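Drasine Hand Gripper, Two-Finger Linkage Model
Sold by Illton Tool Supply

Fault notice added to this listing in January. Please read before ordering.

The maker's sheet calls this gripper "snag-free on all fabrics." We stopped repeating that line after our own bench test. The Drasine has black linkage arms, brass eyelets at the pivots and a pair of squared-off fingers that close along a center seam. It grips small metal parts well enough. Cloth is where we have doubts, and mesh bags with zippers are what most buyers ask us about.

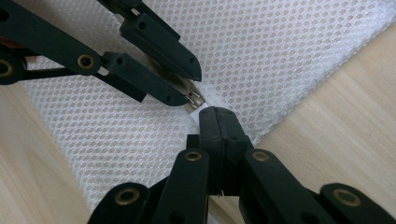

What went wrong

Our test was a plain one: hold the zipper tape with one gripper, pull the slider with another, close the bag, open it, repeat. The target was 1000 pulls. We stopped at 311, when the holding gripper would no longer let go of the tape. The handle was fully released and the fingers stayed shut. Pulling the cloth free by hand left a small tear next to the stitching.

When we took the fingers off, we found fiber packed into the gap behind them. Drasine's reply was that the fabric was "out of spec." We asked for the spec and were sent the same sheet that says all fabrics.

A second unit from the same carton jammed too, a little later in the run. Two units is a small sample and we won't claim more than that. Both failed in the same spot, though, and wiping the outside of the fingers did nothing for either one.
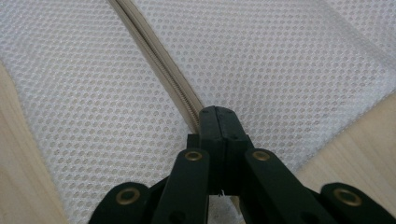 The other worry is pinching. A person whose gripper has jammed will naturally reach in and tug at the cloth, and on our second unit the fingers snapped open and then shut again while we were doing that. There is no lock to hold them apart. If yours sticks, put it down, cut the fabric if you have to, and keep your fingertips out of the linkage.

Promix sells a clip-on cover for the gap. We haven't tested it and don't stock it. The Orozco gripper we carry has a wider gap that is easier to clean, but it costs more and we haven't run it through the full test either.

Returns: jammed units are accepted with or without the carton. Leave any caught thread where it is so we can look at it.

Status: in stock, not recommended for mesh or loose knits.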